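Ticket: Fovora mesh keeps dropping, kitchen end of house
Status: Closed
Opened: 27 Sep 2023
Product: Fovora mesh kit, main unit plus two satellites
Provider: Nekwood cable, 225 Mbps plan
Category: Connection / Dropouts

Customer wrote:

Third time typing this, the form ate the first two. Short version: kitchen satellite drops off the network over and over. Light goes amber, sits there, comes back by itself or doesn't. Main unit is fine. Upstairs satellite is fine. Nekwood already ran their line test and say the line is clean, so please don't send me back to them.

What happens: everything works in the morning. Then at some point the Plastier app says Kitchen Offline, code 77. Phone hangs on to the dead satellite for ages instead of moving to the main one, so I'm standing there with full bars and no internet. Radio stops mid song. Grocery list won't sync. If I turn wifi off and on on the phone it picks up the main unit and works, slowly.

Already tried:
Power cycled the satellite. Many times.
Power cycled all of them in the order in the booklet, modem first.
Different outlet.
Different power brick (swapped with the upstairs one, upstairs stayed fine).
Forgot the network on both phones and rejoined.
Factory reset of the kitchen satellite, added it again from scratch. Good for a day, then same thing.

Have not reset the main unit. All my port settings are in there and I don't want to do them again unless I have to.

House is brick, inside walls too in places.
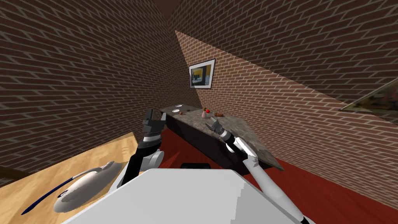

App version is whatever the newest is, I updated it last night. Firmware says up to date on all of them. The satellite talks to the main unit over wifi, no cable. Running one would mean drilling and I'm not doing that for a guess.

Other thing, may be nothing. When it drops the app still shows the kitchen signal as Good right up until it goes. Never Fair, never Weak. Good, then gone. If it was only distance I'd expect it to sag first, no?

Also the amber light is solid, not blinking. Booklet lists blinking amber and solid red and doesn't mention solid amber at all.
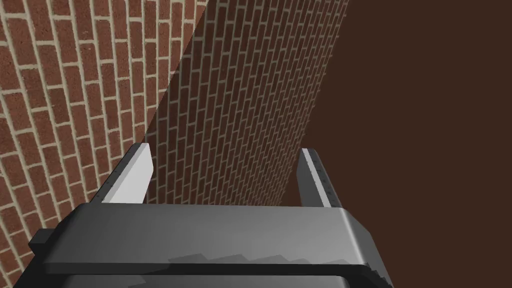 Panagiotis Golob: Thanks for the detail, saves us a round. Solid amber with code 77 means the satellite is powered and sees the main unit but the handshake between them timed out. The booklet is missing that one, sorry. Signal reading in Plastier is averaged over a while, so it can say Good when the link is already gone. Please don't go by it. Can you tell me which channel the main unit is on, whether Auto Channel is on, and whether anything else in the house is sending out its own wifi. The Nekwood box often does that even when people only use it as a modem. Leave the main unit alone for now, no reset needed yet.

Customer wrote:

OK. Channel says 9. Auto Channel is on. Never touched it.

Nekwood box: you're right, it's got its own network going. Thought I turned that off when we moved in. There's a network called Sethi showing up at full strength and I took it for next door. It's ours. Previous people's name still on it apparently, the box came with the house. Embarassing.

Logged in and switched it off. Took forever, the page kept timing out. Will watch it and report.

Customer wrote:

Update. Better, not fixed. Went all day clean, then two drops in the evening, short ones, came back without me doing anything. Same code.

Wrote down what was on at the time. Microwave no. Dishwasher yes the first time, no the second. Baby monitor at the neighbors, can't know. Cordless phone, we don't have one. Both drops were not long after the app log said "optimizing".

So what is optimizing? Can't find it in the settings anywhere.

Satellite used to be at the far end by the corner, moved it toward the doorway this morning.

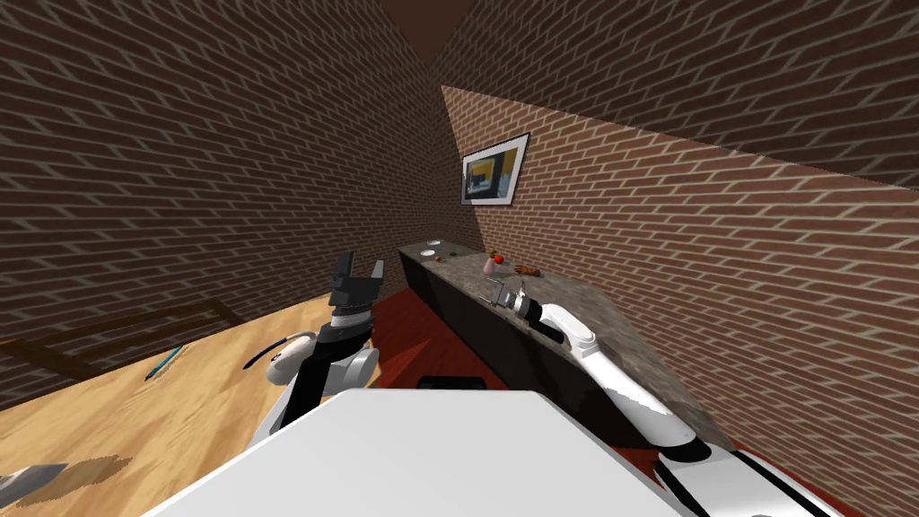 Attachment 3: kitchen counter, brick on both sides, corner at the far end.

Panagiotis Golob: Optimizing is Auto Channel doing its job. The main unit moves to a new channel and the satellites have to follow. A satellite behind brick sometimes misses the message and waits on the old channel until it times out, that's your solid amber. Please do the following.

Plastier > Network > Advanced > Auto Channel, set to Off.
Pick a channel by hand and leave it there.
Same page, Fast Roaming, set to On. That's for the phones hanging on to the dead satellite.
Save, wait until every light is white, then restart the kitchen satellite only.

Keep the new spot near the doorway. A corner with brick on both sides is hard going for any of these, even when the numbers look ok.

Customer wrote:

Did all that. Fast Roaming was greyed out until I turned off something called Legacy Devices, you might want to put that in the steps. The old printer fell off the network when I did it. Living with that for now, will plug it in by USB.
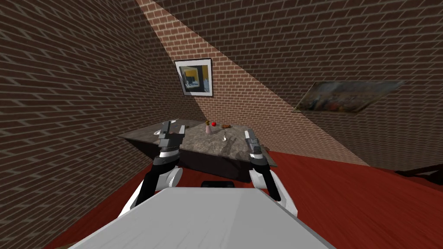

Speed at the kitchen end before was anything from nothing to a crawl. Now getting roughly half of what the plan says, wich is plenty for in there. Ran it at breakfast and again after dinner, not much between them.

No drops for 3 days. App log has no optimizing lines in it since the change. Phones move over by themselves when I walk down the hall, the call cut for a second once and that was it.

Still open from my side:
Will a firmware update switch Auto Channel back on? It did something like that to my time zone last year.
Is Legacy Devices going to be needed for the doorbell? It's old too. Seems fine so far.

Panagiotis Golob: Good to hear. Updates keep the channel setting as long as it was saved by hand, yours was. There is one planned for November so please have a look at that page afterwards anyway. Doorbell: if it's online now with Legacy off it doesn't need it. The greyed-out Fast Roaming note has gone to the people who write the help pages, same for solid amber in the booklet. I'll put this on hold and it closes by itself if we don't hear from you. Reply here to reopen.

Customer wrote:

Fine by me. Printer's on USB and prints. Close it.

Ticket closed. Resolution: second network on provider box disabled, satellite moved, Auto Channel off, Fast Roaming on.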